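Home | Stories | Poems | Serials | Submit | About

The Last Bus to Corkomness

14 comments | 88 shares

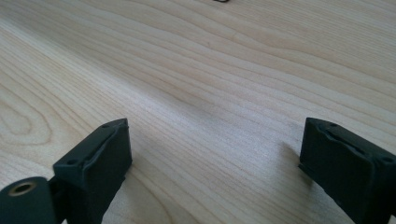 Pale wood, wavy grain.

I should say first that I only went to Corkomness for the table. My aunt had died in the spring and left me her kitchen table, and nothing else, and the solicitor's letter said it had to be out of the house by the end of August or it would go with the rest of the contents. So I got on the 21 at Grenell with a flask and two cheese rolls, and no plan at all for how you bring a table home on a bus.

The driver asked if I was going all the way. I said yes, and he looked at me in his mirror for a bit longer than I liked.

It's a lovely ride, mind you. You go up past the reservoir and over the moor, and then the road drops and there's the sea, all at once, like somebody's whipped a cloth off it. There was one other passenger, an old man with a seed catalogue on his knee. He got off at a gate with no house behind it and thanked the driver twice.

My aunt's place was the end one of the row, with the blue door. I hadn't been inside it for 30 years. (We fell out, or my mother and she fell out, and I was carried along with it the way children are.) The key was under the boot scraper where it always was, and the hall still smelled of coal and oranges.

And somebody had laid the table. Two cups, two saucers, the brown pot with the chipped spout. I put my hand on the pot and it was warm.

Well! I'm not a nervous person. I worked on the counter at Villalobos the bakers for half my life and I've had all sorts come in. I called up the stairs, and then I called out of the back door, and there was only the washing line and next door's cat. So I did what anybody would do, I think, and sat down and poured.

It was good tea. Strong, the way she made it. I drank mine and looked at the other cup, and after a while it seemed rude, so I poured that one too and put the milk in.

I talked a bit then. I told her about the shop closing, and my knees, and how Mum had kept every one of her Christmas cards in a Zomidar biscuit tin and never said a word about it to anybody till the week she went into hospital. I told her I'd written once, when I was nineteen, and lost my nerve at the postbox. It took me longer to say than I'd expected. The light went round from the sink to the dresser. When I ran out of things I had a cheese roll and left the second one on the other saucer.

The last bus was at half past five, so I washed up my own cup and left hers where it stood. I'd got as far as the gate before I remembered the table. I went back and had a proper look at it, and tried one end, and I couldn't have shifted it an inch. They must have built the house round it.

The driver was the same one. "No luck?" he said, and I told him it was too big for the door.

"She said it would be," he said, and gave me my 30 pence change.

I've rung the solicitor and asked him what they want for the house.

14 comments | Share this story | Next story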